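Living > Property > First-Time Buyers

I must have walked through the Lembridge condo four times before I made an offer, and I still missed the water heater. It sits in a closet behind the coats, it's older than my nephew, and the seller (lovely woman, terrible with paperwork) had no idea who put it in.

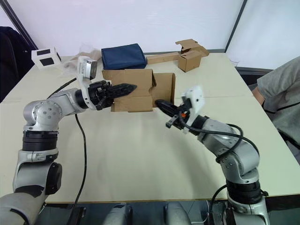 The HOA dues were the other surprise. The listing said $197 a month, which seemed great for a pool and a river path! Then Poppy Ashworth, my agent, dug up the June minutes and there it was, a special assessment of up to $1,748 per unit for the roof. We asked the seller to split it and she said yes the same afternoon. 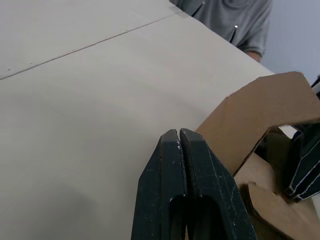
My inspector charged $600 and spent most of a morning in the crawl space. Worth every penny, even if I did have to sit down after reading page one. I closed on Jul 29, 2023, and slept on an air mattress for two weeks while I picked out carpet.

Filed under: Condos, Closing Costs, Reader Stories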